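Index | Thread | Previous | Next | Search

Subject: Re: packing small items, box on the bed or on the floor
List: thorlacius-moving
July 2018

> Our May notes say to pack small items on the floor. I find the bed
> easier on the back, but the box sags once it is half full. Is there
> a limit? Also, do rolls go upright or flat?

The Thorlacius notes set no limit. I use 2 boxes per bed at most and move each to the floor before it gets heavy. A firm mattress helps. Leave the quilt on until the boxes are off, then pack it last.

Rolls go flat along one side. Flat rectangular items stand on edge against the back wall of the box. Small cubes go in the front corners. Anything with a handle goes in after those, handle up if the depth allows.

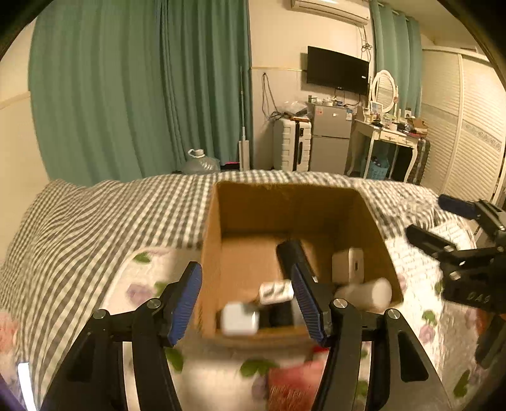 Prakden
List maintainer, household packing

The roll in my box lies near the right side, with the white rectangular item upright near the back. The flaps stay open until the label is written.

Contact the list owner | Copyright Thorlacius list archive | Back to top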